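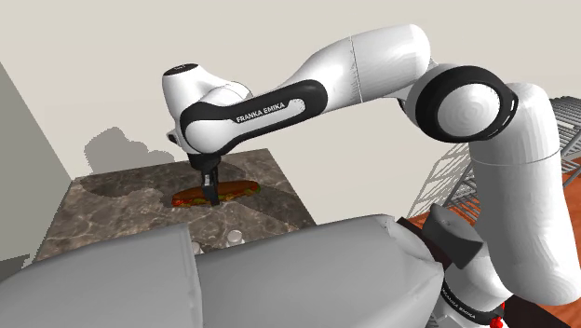 The woman who runs the Hurkau family history page has heard the story of the stowaway great-grandfather many times, and she doesn't believe it.

"Every branch has him hiding in the hold of a ship," she said. "Then you ask which ship and it goes quiet."

She is 68 and has been tracing families from Hurkau for most of her adult life. The version I grew up with has him jumping overboard outside the harbor and walking into Avilar with a gold watch. I told her that. She asked who had the watch. I don't know who has the watch.

What she does have is a wage book from the Broleck cannery, with his name on two pages. He was paid as a cooper, starting in May. "A cooper with papers," she said. "They checked papers at Broleck. I doubt they made an exception for a wet boy with no shoes."
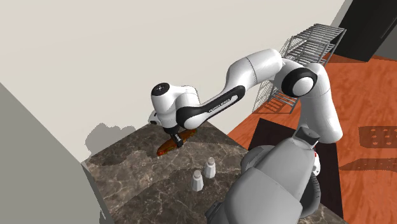

I asked if the online trees might settle it. There are 3000 people on Magsi who claim some link to the village, and a good share of them repeat the stowaway line. She was not impressed.

"They copy each other. One cousin types it in and the rest click yes. I wrote to two of them and asked for a source. One sent me back my own page."

She won't rule it out completely. A passenger list could still surface, she said, though the one she would most like to see has a gap where the spring sailings should be. I wondered if the gap helped my side of the argument.

"It doesn't help anybody's side," she said. "It's a gap."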